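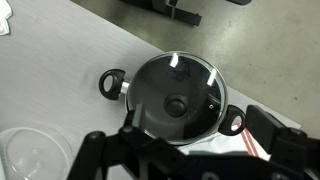 Photo: Prinum Kitchen Notes

The one-pot lunch, and the counter it happens on

Quick one this week. It's past the hour I said I'd send this and the soup section still isn't done, so you're getting the pot first and the rest as it comes.

The black pot with the glass lid. Lots of mail about it after the April issue. Is it any good, does the knob get hot, can I use it for rice, where do I put the lid when I stir. OK. Answers, in no order.

The knob. Black, round, a bit domed. Use a cloth. Every time, even when you think it's fine. Mine has bitten me twice and both times I had a towel sitting right there in front of the pot, folded, doing nothing.

The handles. Loops, with an opening you can get fingers through. Good for carrying a full pot. Less good if you park the pot with a handle sticking out past the counter edge, so turn it. Habit worth having. I turn the pot before I turn on the heat, then never think about it again.

The lid. Glass, so you can see in. Except once it steams up you can't, and the inside of the pot is black, so you're looking at a dark circle and guessing. Listen instead. A low mutter is what you want. If it rattles, turn it down. If it goes quiet, go and look.

Rice: yes. Rinse, water, lid on, bring it up, turn it right down, leave it ALONE. Then heat off and leave it alone some more. Most of the sad rice I hear about in this inbox comes from people lifting the lid to check. Don't check.

Beans: also yes, but give them room. They foam. Tilt the lid a little on the side away from you and wipe up after.

Pasta sauce: fine, but lid off for the last stretch or it stays watery.

Popcorn: somebody asked. I haven't. Report back please.

Now the counter, which is the real subject of this item and I've used up half my space on rice.

I've said it before, a one-pot meal is only one pot if the counter's ready. Otherwise it's one pot and then every bowl you own. So before anything gets chopped I do a reset. Takes no time. Pot in the middle. Towel in front, folded, stripe side out if you're like me. Bowl within reach for peels and ends. Board back against the wall until it's wanted, then down, then back up again. Everything else gets pushed along toward the corner, where it can wait.

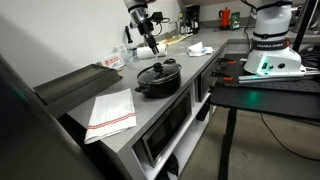 The gray counter, pot in the middle and the kettle at the far end.

Some things about this setup, fast:

Paper towels. On its side the roll wants to travel, so stand it up before you start. One sheet folded under the peel bowl stops the bowl sliding too.

The tray. Dark gray, raised edges, lives at the left end and drifts. It does this. You put something down on it, shove it over a touch, and by the end of lunch it's hanging out past the counter. Push it back in before you load it. I use it for carrying bowls to the table and for anything sticky, spoons, the sauce bottle, the lid when I'm stirring. That's the answer to the lid question by the way, I forgot to put it up top. Lid goes on the tray, upside down, knob in the middle, so the drips stay in the lid. Then flip it back over the pot and the water goes in the soup and not on your floor.

The cloths. Keep two going. A folded one for hot things and a scrunched-up one for wiping, and don't swap them. A damp cloth on a hot handle is worse than no cloth, the heat comes right through. The wiping one can live in the corner looking like a mess, that's fine, that's how you know which is which.

Kettle. If you're making soup, boil the water in the kettle first and pour it in. Saves waiting on a big cold pot. The red one is at the far end by a small green box, a fair walk from the pot, so I fill a jug instead of carrying the kettle back and forth across the corner. If yours sits next to the stove, lucky you.

Bottles. Back wall, in a row, near the coffee machine. Oil, vinegar and soy are all you need for the soup below, and bring them forward at the start, because reaching over a hot pot for the vinegar is how sleeves get ruined.

Microwave. Under the counter in this kitchen. I like it there, frees up the whole top. Bad if your back's bad. I mostly use it for softening butter and reheating the second bowl.

OK the soup. The Erell soup, we've been calling it, after the street where I first had it. Readers who were around for the old Dafis mailings will know it as Tuesday soup, same thing, slightly less garlic now.

Two onions, chopped small. Some oil. Into the cold pot, then heat on low, lid on. Let them go soft and a bit see-through. Not brown. If they're browning you're too hot, add a splash of water and carry on, it's fine.

Garlic, as much as you like. Stir a minute.

Carrots and a potato, cut the size of the end of your thumb. Celery if it's in the house. Salt now, not later.

Drained can of white beans. Hot water from the jug to cover everything by a finger's width. Lid on, low mutter, leave it.

When a fork goes through the carrot with no fight, mash a few beans against the side of the pot with the back of the spoon. Makes it thick without any flour. Vinegar, just a splash, right at the end. Taste. More salt probaly.

Start to bowl it's 60 minutes if you chop the way I chop. Faster people will be faster. Leftovers are better the next day, and they freeze, but the potato goes a little grainy so leave it out of any batch that's headed for the freezer.

Cleaning up. Fill the pot with hot water while you eat. Lid washed by itself, by hand, and watch the rim, there's a thin metal band around the glass and old soup likes to hide under it. An old toothbrush does it. Dry the lid right away or you get spots, which don't matter except you'll see them every time you cook. Don't put a hot lid under the cold tap. I know everyone knows this. I also know what's in my inbox.

Then reset again. Wipe from the wall toward you, tray back in, board up, towel in the wash if it's caught any onion. I'm not strict about most things but I do like coming down in the morning to a counter with a pot on it and some space around the pot.

Housekeeping

The list is at 2269 of you now, hello to the new ones. The bean issue got 1174 opens, which for beans, I'll take it.

The Trekulero pot swap is still on. Bring a pot with a lid that fits, take home a pot with a lid that fits. Please check the fit before you come, last time there was a whole table of lids by the end. Loose knobs are OK if you bring the screw.

Next issue: cutting boards. What to oil, what to leave, what to do about the one that smells of onion forever. Send me your board questions by replying to this email, short ones get answered first. And if anyone has a good way of keeping a tray from wandering off the end of a counter I would like to hear that too. I've tried a damp cloth underneath and it works until the cloth dries out. Rubber shelf liner is next on teh list.

Going to go stir something.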